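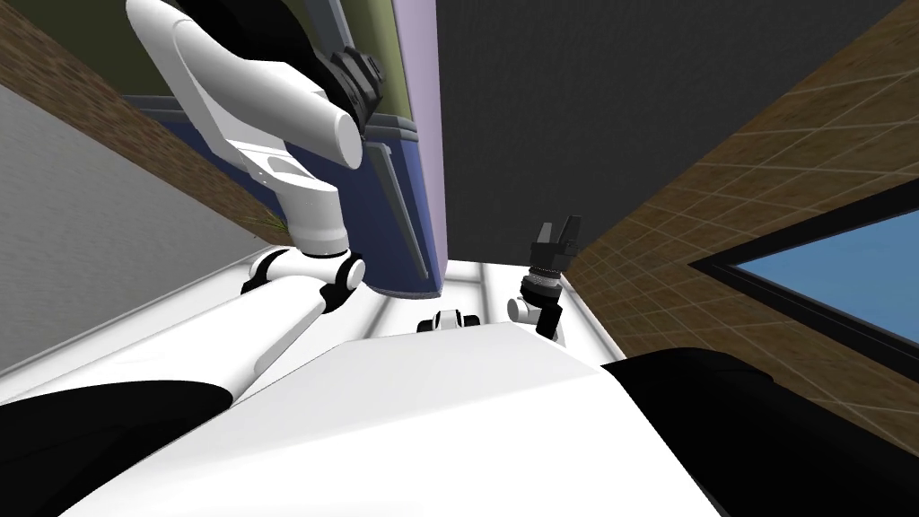

Ticket 717: Listening wall at Hamel Square goes silent in the evening
November, Thursday
Posted by the installation desk, Hellau Public Art

Okay, opening this one properly because it's been living in text messages and on the back of a parking stub, and I'm losing track of what I've already tried.

The problem: the listening wall in Hamel Square (the long curved one with the painted panels and the little speaker behind each of them) works fine all day and then goes quiet sometime after dark. The lights stay on. You walk up to a panel, the glow comes up like it's supposed to, and no story plays. By morning it's talking again as if nothing happened. Visitors who come after work are getting a very pretty, very mute wall, and we've had a few notes through the website asking if it's meant to be a piece about silence. It isn't!

Setup, for whoever picks this up: 28 panels, each with a motion sensor, a light strip and a speaker. All of them run back to one Flivus playback box in the steel cabinet at the north end, on the far side from the bus stop. The recordings sit on a card in the box. Power comes from the city's lamppost circuit, and the Flevmont parks department has the key to that. We have the key to our own cabinet, and there's a spare in the drawer with the tape.

Software on the box is whatever it shipped with. I have not updated it and I'd like to not update it while the piece is open to the public, please and thank you.

First try, Monday-ish

Went over at lunch, everything played. Of course it did. Stood there in the cold waving at panels like an idiot while a school group watched me. Checked all the speaker plugs in the cabinet and pushed each one in. A couple felt soft, so I was briefly very pleased with myself and left.

Silent again that night.

Second try

Went back after dinner so I could see it while it was actually broken, and I should've done that to begin with. Notes from that visit:

- Lights respond on every panel I walked past.
- No sound from any of them, so it's not one bad speaker or one bad cable.
- Playback box has its green light on. Fan running.
- Amp has power. Its volume knob is where I left it (there's a paint dot on it).
- Plugged headphones straight into the box: nothing there either.

So the amp is off the hook. The box thinks it's awake and just isn't sending anything out. I restarted it with the switch on the back, counted to 15, turned it on again, and every panel started talking. Great! Except I'd changed the thing I was trying to look at, so now I couldn't look at it. Note to self, save the log BEFORE the restart. The box wipes it when it loses power, and I'd forgotten that.

Third try

Left a laptop in the cabinet overnight (wrapped in a trash bag, don't tell anyone) to pull the log as it went. This is the part that matters:

19:02 sensor 4 trigger, play track 4, ok
19:02 sensor 5 trigger, play track 5, ok
19:03 schedule: change to profile EVENING
19:03 profile EVENING loaded, master level 0
19:03 sensor 5 trigger, play track 5, ok

Master level 0. So it's playing the stories perfectly happily with the volume all the way down. I said a word in the square that I hope none of the recordings picked up.

I didn't know there was an evening profile. There's nothing in our handover binder about one. I called the Flivus help line and was on hold for ages (the hold music is a man whistling), and the person I got was really nice about it. The box comes with a day profile and an evening profile, and the evening one is off unless somebody turns it on. Somebody turned it on. When you turn it on without setting a level, it goes to zero.

Where I think it came from

Back when we were setting up, the apartments on the east side asked us if the wall could be turned down later in the day. Totally fair, people have babies. We said yes, sure, and we did turn the amp down a bit, and that's when the paint dot went on. My best guess is that someone also found the schedule page that afternoon, ticked the evening box, and got called away to help with the ramp before filling in the level. Could've been me. I remember the ramp very clearly and the afternoon not at all.

That doesn't explain why it took us until November to notice, but then I thought about it some more. The evening profile follows sunset, not the clock. In summer it would've been kicking in so late that hardly anyone was in the square. Now the sun's gone by the time people leave the office and they're all getting the quiet version. I checked the box's clock too while I was at it, and it never got the memo about the time change, so it's been an hour ahead of everyone else. That makes the log times look later than they were. If you're comparing the log to a visitor note, take an hour off.

What I changed

- Clock set back an hour by hand. Auto time needs a network connection and the cabinet doesn't have one.
- Evening profile left ON, because we did promise the neighbors, but the master level is now 10 instead of 0. Day level stays as it was.
- Saved both profiles to the card and also to the shared folder, in the one called wall settings. Not the one called wall settings OLD.
- Wrote the levels on a strip of masking tape inside the cabinet door.

Then I stayed until the switchover to hear it happen. It drops down a notch and keeps going. You have to lean in a little at the panels closest to the street, and with a bus idling you miss a few words. I like it quieter, to be truthful. There's a recording near the middle, the one about the grandmother's bakery and the wrong bag of flour, and a couple stood with their heads right up against the panel for the whole story and then went back to the start of the wall to hear the rest. Nearly made me forget my feet were frozen.

Update, next evening

Still working. Walked the full wall after dark and every panel spoke. Panel 5 has a slight buzz on the low notes, but it has that in daylight too, so I'm giving it its own ticket and not stuffing it in here.

Update, after the weekend

Worked all weekend. One note from a visitor saying it's a bit soft by the crosswalk. I could go up a little from 10, but I want to ask the apartments first and I haven't heard back. Please don't touch the amp knob in the meantime! If the level needs changing, change it in the evening profile. If we turn both, we'll never know where we are.

Still open

- Answer from the east side apartments about going slightly louder.
- Handover binder needs a page on profiles. I've started one, it's half a page and mostly arrows.
- Ask Flivus if the box can keep its log through a restart. The help line thought there was a setting but couldn't find it while we were talking, and promised an email.
- Get my laptop out of the cabinet. It's still in the trash bag.

Leaving the ticket at "watching" until I hear from the neighbors. If it goes silent again, pull the log first, then restart, and call me either way, evenings are fine.

Last updated: Thursday, 4:40 pm

Hellau Public Art | Contact the installation desk | © Hellau | Back to top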